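Perguntas frequentes – Guteo, guia de comer fora em Odbridge

Quem escreve as críticas?

Somos dois à mesa quase sempre: eu, Felicidad Yap, e o Valentin Hodoroagă, que come mais depressa e toma melhores notas. O Ryota Iwasaki junta-se a nós quando há peixe na ementa, e ainda bem, porque foi ele que nos levou ao Kikuchi pela primeira vez (peçam o caldo de cogumelos, por favor!).

Os restaurantes sabem que vão ser visitados?

Não. Reservamos com outro nome, pagamos a conta inteira e só nos apresentamos depois de o texto estar publicado, se for caso disso. Já nos ofereceram sobremesas por simpatia. Quando acontece, dizemos na crítica.

Quantas casas já estão no guia?

Neste momento são 224, entre restaurantes, tascas, padarias com mesas e duas carrinhas que adoramos. A lista cresce todos os meses, menos em agosto, quando metade da cidade fecha e nós aproveitamos para voltar aos sítios antigos.

Como funciona a pontuação?

Damos notas de zero a dez à comida, ao serviço e ao ambiente, e a nota final dá mais peso à comida. Abaixo de 7 não entra na página de destaques, mas a crítica continua disponível na pesquisa. Um sete nosso é um elogio a sério: é uma casa onde voltaríamos com gosto numa noite qualquer.

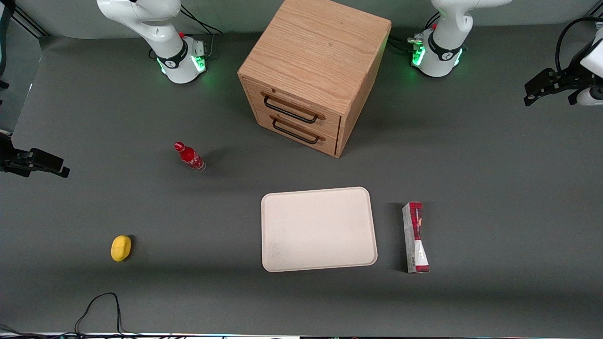

Posso sugerir um restaurante?

Claro que sim, adoramos sugestões! Use o formulário de contacto e diga-nos o nome, o bairro e o prato que não podemos perder. O Kamlesh Chaudhary lê tudo e responde a todos, embora às vezes demore uma semana ou duas. Se for o dono da casa, pode escrever na mesma – só pedimos que o diga logo na mensagem.

Fazem críticas fora de Odbridge?

De vez em quando. Vamos muito a Ukstead, que tem um mercado maravilhoso e um sítio de caril onde o Tanvir Roy nos fez esperar quase 50 minutos por uma mesa e valeu cada um deles. Essas críticas aparecem na secção Passeios.

Os preços estão atualizados?

Indicamos sempre o que pagámos no dia da visita, com bebidas e sem gorjeta. As ementas mudam, portanto confirme com a casa antes de ir, sobretudo se for um grupo grande.

Vocês voltam a um restaurante depois de uma crítica?

Sim, e é das partes de que mais gostamos. Quando muda o chefe ou a ementa, tentamos marcar nova visita nessa mesma estação. A crítica antiga fica guardada por baixo da nova, com a nota que tinha.

Como recebo as novidades?

Deixe o seu email no fundo da página. Enviamos uma mensagem por mês, com as críticas novas e uma receita roubada (com autorização) a uma das cozinhas. Para sair da lista, basta responder com a palavra "cancelar".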